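### 4.3 Tired legs, or just a tired defence?

I went into this part of the study fairly sure what I'd find. Anyone who has stood on the touchline at a club rugby match will tell you that the tackles get sloppy near the end, and I'd have said the same (I used to be one of the sloppy ones). So the plan was simple: take every match in the Owino League season, split each one into blocks of play, and see whether the missed tackles pile up in the last block.

They do, but much less than I expected, and the pile-up isn't spread evenly. Most of it comes from forwards who were on the pitch at kick-off and never left it. The backs hardly change at all. If anything their tackling gets a bit tidier after half-time, which I put down to shape – by then they've seen what the other side likes to do, and they stand in better places.

A word on what I mean by a missed tackle, which caused more arguments than anything else in the project. I counted one whenever a defender got a hand or a shoulder to the ball carrier and the carrier kept going for 3 metres or more. Nithin Sundaram wanted a stricter rule that included defenders who were beaten on the outside without touching anyone. I can see his point! A winger who is left clutching at air has failed at his job. But once you allow those in, you're asking the person at the keyboard to decide who ought to have made the tackle, and two of us gave very different answers for the same match. The touch rule is cruder and I trust it more.

The other thing to sort out was replacements. A fresh prop who comes on for the last ten minutes is playing a different game from the bloke he replaces, and if you lump them together the tired ones hide behind the fresh ones. So each player got his own clock, which started when he came on and stopped when he went off. Time spent in the sin bin was taken out, though I left in stoppages for injury, as a forward who gets a long breather still has to start moving again afterwards with cold legs.

With the clocks in place, the pattern came out more clearly. Front-row players missed noticeably more tackles once they'd been on for most of the match, second-row players a little more, and number 9s no more than usual. I'd half expected the 10s to suffer, given how often sides run at them late on. They did face more runners, but they missed the same share of them.

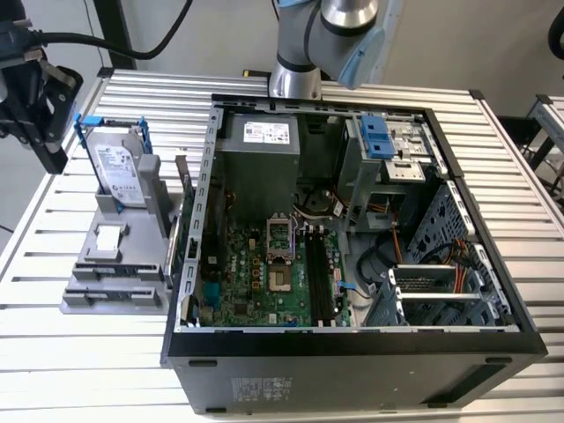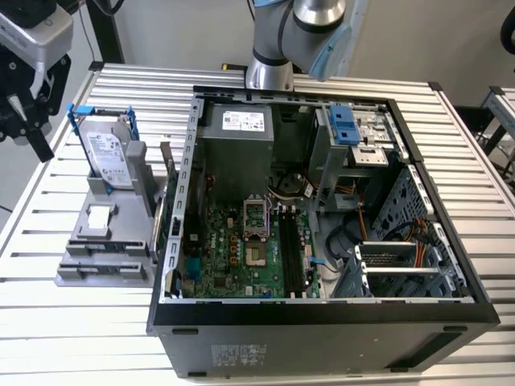

**Figure 3.** Desktop computer on its side with the side panel removed and the CPU socket open, two views.

Peninah Mrema, reading an early draft, thought I was giving tiredness too much credit. Her objection was that sides who are behind late in a match take more risks with the ball, and that a defender facing an offload and a switch of direction will miss more often however fresh he is. "You've measured the attack and called it the defence," was how she put it in the margin.

It's a fair complaint, and it sent me back to the match records for most of May. What I did was set aside the matches where the gap at the start of the last block was over 15 points, in either direction, and run the same comparison on what was left. In those closer matches the attacking side was less likely to throw the ball about, and the front-row effect got smaller. It didn't vanish. My best guess is that a good slice of what people on the touchline call tiredness is really a change in what they're being asked to tackle, with some honest heavy legs underneath.

I can't pull the two apart any further with these records. They say who missed and when, but they don't say how fast the runner was going or whether he had support on his shoulder, and I'd want both before making a stronger claim. Joyce Shirima has suggested coding the support runners by hand for the Andari matches, where the filming is from high up and you can see the whole width of the pitch. That would be slow work, but I think it's the right place to start.

One small oddity before I move on to the kicking. On heavy ground the late rise among the front row was weaker than on firm ground, which is the reverse of what I'd have bet on. Everyone slows down in mud, the carriers too, and perhaps a tired prop can still catch a slow man. I haven't tested that properly, so I've left the ground conditions out of the main comparison and listed them match by match in the appendix.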